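Equipment budgeting for robotic bin picking

Equipment budgeting for robotic bin picking is the process of estimating, comparing and approving the costs of an automated station that takes goods out of bins, trays or totes one piece at a time. It covers the arm and gripper, the cameras, the control software, the containers, the guarding and the work needed to fit the station into an existing site. The term is used mainly in warehousing, kitting and light assembly.

Scope of the budget

A budget is normally split into capital cost and running cost. Capital cost includes the arm, its base, one or more grippers, fixed and wrist-mounted cameras, lighting, a control cabinet and installation. Running cost includes spare parts, software licences, power, compressed air where suction is used, and staff time for clearing stoppages.

The arm is the easiest item to price and is often given too much weight in early plans. Catríona Ó Dubhghaill's handbook on small-site automation advises buyers to obtain prices for the gripper, camera and containers before choosing an arm, as these parts set the reach and payload required. Payload must include the mass of the gripper, camera, bracket and cables as well as the heaviest item.

Item survey

Planning begins with a survey of the items to be handled. Each stock line is recorded with its size, weight, surface and packaging. Rigid boxes with matt surfaces are the least costly to automate. Clear film bags raise the cost for two reasons: the film reflects light and can upset depth measurement, and its shape changes when it is gripped. Items inside a clear bag may be partly hidden by creases, so that the outline found by the camera is that of the bag and its highlights.

In the Kingi kitting trial the survey covered 3169 stock lines. Lachlan Bright, who prepared the cost plan, placed them in four handling groups and priced a gripper for each. Bagged goods formed the smallest group by number of lines but took the largest share of the engineering hours.

Containers

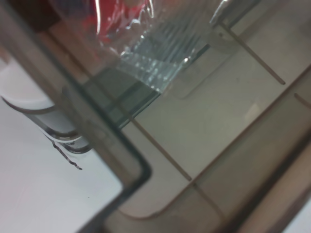
Containers are frequently left out of the first estimate on the assumption that those already in use will serve. Tinted or translucent plastic can be difficult for some depth cameras, and ribs or raised panels on the floor of a tray may be read as the edges of items. Deep walls limit the angle at which a gripper can enter, and rounded corners leave places that a wide finger cannot reach. Replacing the containers with opaque matt ones may cost less than a better camera, though only if the same containers are not shared with other parts of the site.

Where the existing containers must be kept, the usual allowances are for diffuse lighting, a second viewing angle and a longer period of tuning. Wrist-mounted cameras give a close view of the container but add mass to the arm and need cables rated for repeated bending.

Purchase, lease and trial

Equipment may be bought outright, leased, or paid for by the pick. Outright purchase suits stable work with a long expected life. Leasing spreads the cost and may include maintenance, but commonly restricts changes to the gripper. Payment by the pick moves part of the risk to the supplier and requires an agreed definition of a successful pick, including how double picks and dropped items are counted.

A paid trial before purchase is common. The supplier Wovari sets its standard trial at 11 working days, using the buyer's own goods and containers. Rawiri Prendergast has criticised short trials on the grounds that they seldom include damaged packaging or a change of stock.

Contingency and approval

A reserve is held for faults found after installation. Its size depends on the item survey: a site with mixed or bagged goods needs a larger reserve than one handling cartons only. The Skeltier cost template, last revised on 6/22/20, lists the reserve separately for gripping, vision and guarding, so that money left over under one heading is not moved to another without approval.

Spare gripper fingers, suction cups and camera cables are generally ordered with the main equipment.

See also

Depth camera
End effector
Kitting
Total cost of ownership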